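The Water at Plorska

My aunt believed in the water at Plorska the way other people believe in seat belts. She had a bottle of it by the sink and another in the car, and when my knee went she drove over with a crate and stood it on my kitchen floor.

"A glass in the morning," she said. "A glass at night. Before food."

I asked what was in it.

"Minerals."

"Which ones?"

She gave me the look she used to give me over unfinished sprouts, and put the kettle on with tap water, I noticed.

The label said the spring had been flowing for 539 years. I wondered who had been standing there at the start, writing it down. Below that was a drawing of a monk with his sleeve in a stream, and below the monk, in much smaller letters, bottled in Hamberg. Hamberg is a good two hours from Plorska by road. I pointed this out and she said they had to bottle it somewhere.

I drank it for a week, mostly so I could tell her I had. It tasted of coins. My knee hurt going downstairs and was all right going up, the same as before.

In August she announced we were going. There was a coach. She had paid for both seats and I was not to argue about the money, so I argued about the coach instead, and lost. It left from behind the old Tretari furniture shop at an hour when even the pigeons were still sitting down. I had the window. The woman across the aisle had been eleven times and had brought her own funnel.

"What was wrong with you?" I asked her.

"When?"

"The first time. What did you go for?"

She had to think about it. "My shoulder," she said, and rubbed it.

Plorska turned out to be a car park, a chapel with scaffolding on one side and a long shed selling bottles. Empty ones, in every size, some shaped like the monk. You unscrewed his head. The path up to the spring had 128 steps according to a sign at the bottom, which seemed to me a poor arrangement for a place that did knees. I said so to the man taking the tickets. He told me the climb was part of it.

"Part of what?"

"The cure," he said, and tore my ticket in half.

So I climbed. My aunt went ahead with her bag over her arm, stopping at each landing to let me catch up while pretending to admire the view. There was a rail, sticky with other people's sun cream. Halfway up somebody had hung a crutch on a nail, and I looked at it for a while. It was a child's size. Either a child had walked down from there without it or a shopkeeper had a hammer and a sense of business, and I couldn't see how you would ever find out which.

The spring itself came out of a pipe. I don't know what I had expected. It was a copper pipe, nearly new, with a maker's stamp on the collar, Uchida, and a tap washer that needed replacing. People queued and held their bottles under it and went quiet when their turn came. A man in cycling shorts crossed himself and then checked his watch.

My aunt filled hers and then mine. She drank, and shut her eyes, and for a moment she looked so entirely pleased that I turned away and read the notice about dogs.

"Well?" she said.

"It's cold."

"It's always cold. That's how you know."

I didn't ask what it was you knew. I drank the lot, in front of her, and then she filled the bottle again and I carried it down, with hers and the funnel woman's too, because she had stopped to sit on the wall and somebody had to. I was at the bottom before I thought about my knee. I stood in the car park and bent it, and bent it again. Nothing. Then I thought, well, I've had it up for a week with a cushion under it, and I've just had a good walk, and it's warm. Any of those would do it.

My aunt was watching me from the door of the shed.

"Stiff," I said, and limped to the coach. I kept it up as far as the motorway, where I fell asleep.

It hurt again by the weekend, going downstairs. I have 2 bottles left in the cupboard. I'm not drinking them, but I haven't poured them away either, and when she rings and asks I say I'm on a glass in the morning.

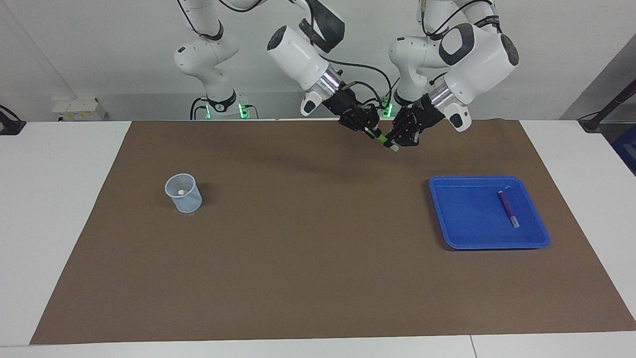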